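Term report: teaching an arm to tidy a bench

We built the whole bench in simulation first, as a simulated arm can't dent the shared workshop's wall. The first job was a black box with a grey knob on its end, and a blue block.
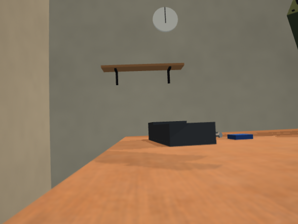

Nundside, December

The clock got modelled before the gripper code did. Priorities. Our goal was 100 clean runs of the drawer task. We got 692 runs, which is a different achievement.

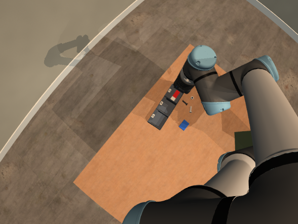 Sorting came next: three bins, small hardware and a stubborn blue block. Version 5 of the planner goes to the Garkileck bench on Thursday, where the wall is real.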